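News from the simulation group: collecting examples for Fiston

27/01/2024

Since the last newsletter our group has moved most of the example collection for Fiston into simulation. Many colleagues from the other floors have asked what we do all day with the headsets, so Kilian asked me to write a few paragraphs.

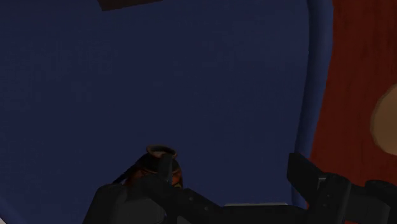
What we collect

Fiston is the learning system that should one day pick up household objects in rooms it has not seen before. It learns from examples. One example, which we call an episode, is a complete attempt by a person who steers the simulated arm with the hand controller. The view from the wrist, the position of the arm and the opening of the gripper are saved together at each step.

In the present round the objects are small vessels, such as the dark vase with the lighter rim that you find behind the left finger in the view we publish with this item. Our goal for the round is 1000 episodes. On the day I write this, 900 are stored, and I expect the rest before the next newsletter.

Why the wrist view is difficult

A person who steers for the first time usually wants to look at the room from far away. Fiston does not get this comfort. From the wrist, the fingers cover a good part of what is important, and exactly at the moment when the gripper comes close, the object is partly hidden. In the view printed here, the finger covers the lower middle of the vase. The large dark blue surface behind it gives very little to hold on to, as it looks nearly the same from left to right.

We had a long discussion about whether to take such episodes out. Kilian was in favor of removing them and I was against it. We decided to keep them, and we now mark the steps in which the object is hidden. In June we will train once with the marked steps and once without them, and then we will have numbers to discuss.

How an episode is made

The room is built by a program called Civow, which chooses the furniture, the wall colors and the place of the object. The operator receives the room and has no influence on it. If the object stands in a place where the arm cannot reach it, the operator presses the reject key and writes one short sentence about the problem. Please do write this sentence. An empty field does not help us to repair Civow.

When the room is good, the operator drives the gripper to the object, closes it, lifts and holds still for 7 seconds. The holding time was shorter before. We made it longer after Zihan Cao went through the old episodes and found many in which the object slipped out just after the recording had ended. These were stored as good attempts, and the system had learned from them for weeks.

We also ask for slow approaches. Fast driving is more fun, I know it well, but the system copies our speed together with our mistakes. A correction in the middle of the path is welcome. If you came too far to the left, move back and try again in the same episode, and do not start from zero.

What we changed this month

Each operator now works in blocks of 20 episodes and then takes a break. After a longer time with the controller, the hand becomes tired and the paths become all the same.

Zihan has rewritten the checking tool. It was called Kang before and it keeps this name, although almost none of the old code is left. It plays an episode at double speed and stops by itself where the gripper closes. The person who checks should never be the person who recorded.

The lighting in the rooms is still too even. Most rooms come out a little dark and without strong shadows, and we are afraid that the system will be confused by a sunny window. Civow will get more kinds of light, but this needs some weeks.

Visit to Lonardale

Kilian Danzer will bring the stored episodes to our partners in Lonardale, where the real arm is. They will run the first version of Fiston on it with vessels that they choose themselves. We do not expect a high success rate. More useful for us is the list of failures, because from this list we plan the next objects.

Operators wanted

We still have free hours for operators in the afternoon. No experience is necessary, and the introduction takes one morning - people who never play video games are also welcome. Please write to Zihan, who keeps the calendar, and tell her if you are left-handed, so that she can prepare the other controller.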